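Reading time: 3 minutes

Home | Guides | Packing | Returns | Contact

Wetent Packing Station Guide
Section 5: Paper bags, set-up and filling

Revised by Carla Semaan, 22 December 2020

This section covers the open-top brown kraft bag used for small, light goods. For rigid cartons, see Section 6. For padded mailers, see Section 7.

5.1 Before you start

You need:
- one Kuo kraft bag, medium (part 424)
- black tape
- the Flasby bench sheet, or any clean, flat, white surface
- the goods and the pick slip

Maximum load for the medium bag is 2000 g. The large bag takes up to 3000 g. Do not estimate the load by hand. Use the bench scale.

CAUTION: Kraft paper edges can cut skin. Run a finger along the flat side of the paper only, never along the rim.

5.2 Opening and fixing the bag

1. Place the bag upright at the middle of the bench surface and open it fully.

2. Press the base flat from the inside. Creases in the walls are acceptable. The base must sit level.

3. Fold the upper edges outward to make a wide mouth. The fold does not need to be even. A wide opening matters more than a straight one.

4. Tape the rim down. Use four strips of black tape, spaced so that no side of the mouth can fall inward. Press each strip from the center to its ends.

5. Pull lightly on each strip. Replace any strip that lifts.

NOTE: Tape may be left on the rim between fills if the bag is used as a bench tray and not shipped. A bag that has been taped must not be sent to a customer.

5.3 Placing long or twisted items

Twisted, rope-like items such as the striped strands in red and yellow take more room than their weight suggests. Set them along the sides of the mouth and keep the center free for reaching in.

1. Hold the item near its upper end.

2. Lower the free end toward the base. Release the item when it rests against the wall or the base.

3. Place the second item on the opposite side. Do not cross the two strands. Crossed strands come out together when one is lifted.

4. Check that small white tags or labels are not trapped under a strand.

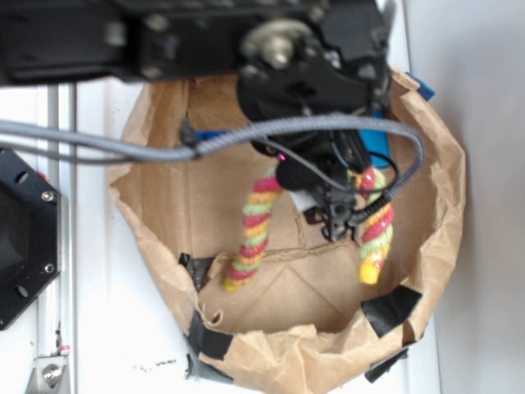 5.4 Torn or worn bags

Inspect the bag at every change of goods. Look at the inner floor first. Tears there are easily missed under the contents.

- Rim crumpled, no tear: continue to use.
- Tear in the inner floor: bench tray use only, light items only. Do not lift the bag with goods in it.
- Tear through an outer wall: discard.

Do not patch a torn floor with tape. Small goods stick to the exposed edge of the strip.

5.5 Removing the bag

1. Empty the bag completely.

2. Peel each strip slowly, pulling back along its own length.

3. Wipe the bench surface with a dry cloth. Use Pistton bench cleaner for tape residue and let the surface dry before fixing a new bag.

4. Put paper without tape in the paper bin. Taped sections go in general waste.

Record the change on the station sheet, with the part number and your initials.

Previous: Section 4 | Next: Section 6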